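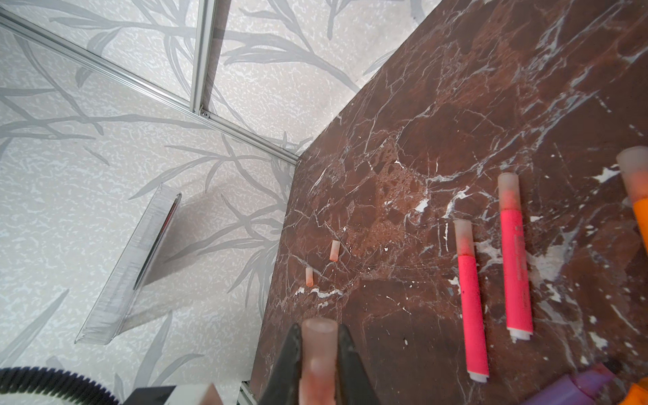 4.2 Caps and their owners

Of all the small separations a desk produces, the parting of a highlighter from its cap is the one our participants took least seriously and complained of most. Priedītis treats the loose cap as a mere symptom of hurry. We are less sure. In the interviews, people who could name the day they lost a good umbrella had no account whatever of how a cap comes to be lying on its own, a short distance from several pens of much the same color. Figure 4 gives the flavor of the problem: two small pinkish caps near the left edge of a dark marble top, bright pink highlighters further right, and orange and purple ones beyond them. The pink highlighters have frosted caps of their own, so a tidy person looking for a home for the strays must look elsewhere, or give up and use a drawer.

Most gave up and used a drawer. Of the 23 households in the Grenport group, all but 4 kept what we came to call a cap reserve, a place where unattached caps wait for pens that have, in all likelihood, been thrown out. The reserve was defended with some warmth. One participant had moved hers through two apartments in a mint tin. Asked when she had last matched a cap to a pen, she said that this was hardly the point, and we have not been able to improve on her answer.

Color did less of the sorting than we had predicted. Our coding scheme (Section 3.1) assumed that people would group pens by ink and then settle the caps. In practice they lined up whatever was long, pushed whatever was short to one side, and declared the desk clear. Gretton found the same habit with kitchen lids, in a sample of roughly 200, and called it "sorting by nuisance." We adopt the term here, having failed to think of a ruder one.

The surface matters too. On hard, dark stone a pale cap is easy to see and therefore easy to postpone. Participants with patterned tablecloths dealt with their caps sooner, mainly by sitting on them later in the evening. The Sekero diaries, which run to 2,000 entries, mention caps on stone only in passing and caps on upholstery at length.

Figure 4. Highlighters and caps on a marble surface, beside a wall papered in gray leaves.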